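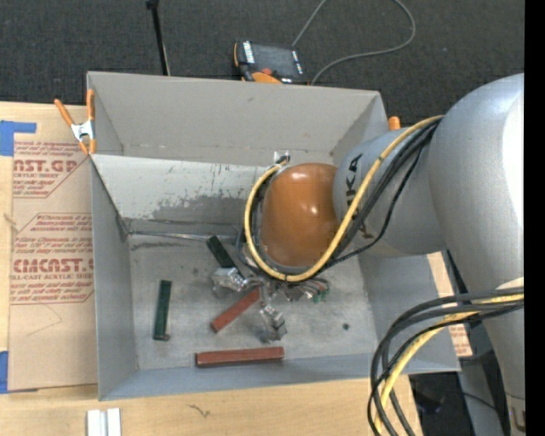

Subject: Re: [cell-users] Arm stopping partway into the bin
From: Urmas Dambrauskienė
To: cell-users list

Hello everyone, and thank you all for the kind replies while I was away from my desk. I'm sorry it took me so long to get back to this one, but I wanted to have something worth telling you first.

Pradley wrote:
> We had the same thing in March. The arm goes down for a block,
> gets most of the way there, and drops out with a collision stop
> although it hasn't touched anything. Ours only did it on the far
> side of the bin. Did you look at the cables? How many picks do you
> get between stops? And are you still running with the torque limit
> turned up? I'd put it back if so.

Yes, we did look at the cables, and you were right to ask! I went back through the log and found 29 stops in a little more than 2,000 picks, which doesn't sound so terrible until you're the one walking over to clear them. Almost all of them came when the wrist had turned a long way around to get at a block lying at an angle near the left wall. With the wrist turned that far, the cable loop pulls tight around the last joint, and the arm feels that pull and takes it for a bump. So the stop was doing its job, more or less, and we were the ones who had been cross with it.

About the torque limit, I have to own up. I had raised it one evening to get through a run and then left it that way for 3 shifts, and I never wrote it on the sheet. It went back to the old value the same morning I read your message. Please, if anybody else on the list has done this, put yours back too, and don't wait for a good moment. A cable being dragged is bad enough, but the same setting is what stops the arm if it meets a hand.

The other part was a real fault. Lukoševičius took the loop down for me and found the jacket on one of the black cables rubbed thin at the tie point, with the wires showing through in one spot. We have replaced that cable, moved the tie back toward the elbow, and left more slack. I also limited the wrist turn in the program, so it now comes at those awkward blocks from the other direction. It's a bit slower and looks rather fussy, but I can live with that.

Since then we've done 288 picks with no stops. I know that's far too few to brag about, so I'll keep counting and write again when there's more.

One question for the Povis people, if you're reading: do you check your cable ties on a schedule, or only when something acts up? We had nothing written down at all, and I'd gladly copy yours.

Warm regards to all of you,
Urmas

Urmas Dambrauskienė
Zisport, handling cell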